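**Tasoswood lab says cup-handling data beats remote control. The numbers need a closer look.**

TASOSWOOD — A robotics group at Brikis says it can teach a robot arm to sort and stack small cups without anyone steering the arm during training. People do the task themselves, holding a gripper in each hand, and the recordings are used to train the software. The group calls the method Badawi and put out a short report on it in July.
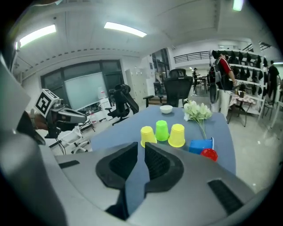
*Hand-held grippers at the cup table in the Brikis workroom.*

The claim is that 400 recordings made this way did as well as a much larger set made by remote control. The report doesn't say how much larger, and it doesn't say who ran the comparison. The test itself was 100 tries on a single robot, with the same kinds of cups used in training. A robot that does fine with cups it has already been shown may do badly with a coffee mug, and the report has no results on that.

Each gripper carries a white cube with black and white markers, which lets the software work out where the hand is. It's a cheap way to track motion and it has a known weak spot — when an arm or another object blocks the markers, the position has to be guessed. 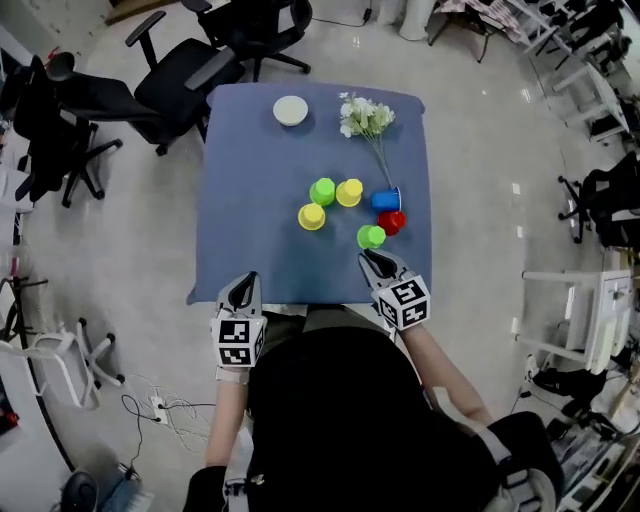
The group threw out 22 recordings before training and gives one line to the reasons. If those were the hard ones, with cups on their sides or hands crossing, the final score says less than it seems to.

There is also the question of who made the recordings. Four people did all of them, in one room. A lab in Mukville that tried the method got a lower score with its own people, according to a note at the back of the report, and gave no figure. 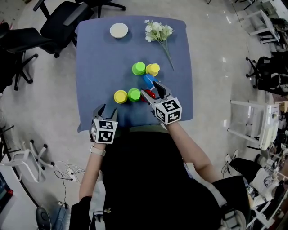

*The right gripper's jaws at a red cup during work on the two-handed cup task.*

Brikis says it will release the recordings but hasn't set a date. Until then, outside groups can't check the result.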